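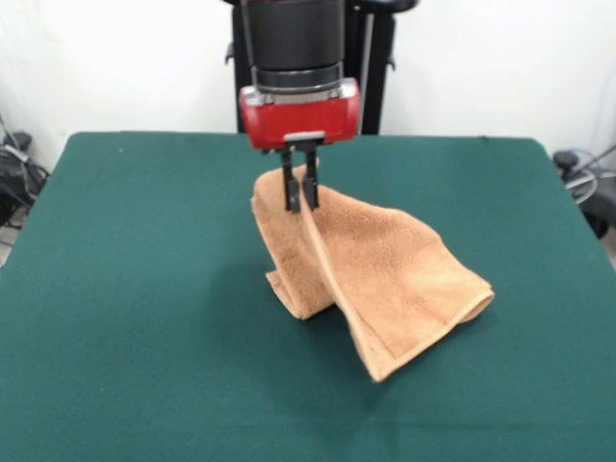

Towel-folding arm back at work after grip fault at Lerkusard

31 May 2018

The towel-folding project at Lerkusard is running again, and the team could hardly be happier about it. Folding stopped in March when the arm began squeezing much harder than it had been told to, and carried on squeezing after the stop command was sent.

Nobody was hurt, but the fault was logged as a safety matter and the arm stayed switched off while Atotham, which runs the project, went through the records. Out of 3000 grips, 42 had gone over the force limit. Most of those came when the fingers were pressed down close to the table, with cloth bunched up underneath them.
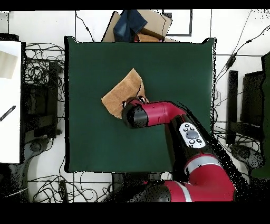 The arm at the table, with its fingers down on the cloth.

Olga Alcaraz, who leads the tests, tracked the trouble down to a setting in Colarix, the control software. When a grip command and a stop command arrived very close together, the grip was dealt with first and the stop sat waiting in the queue. "It was a lovely bit of detective work, if I say so myself," she told us. "I had been blaming the fingers for a fortnight - poor things!"

The stop command now jumps the queue every time, and a separate check opens the fingers if the force stays too high. The team has also brought in a simple house rule: hands stay off the table while the arm has power, even for a quick tug at a corner.
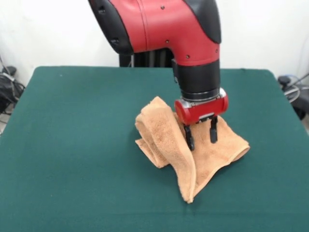 Gripper and terry towel on the green felt.

Since the change the arm has made 196 test grips with no overruns, and Sivaprasad Achari has moved on to the part he really enjoys, which is getting it to find a corner in a crumpled heap. Towels are wonderfully awkward, he says, and no two heaps are the same. Thicker bath sheets from Shen are next on the table.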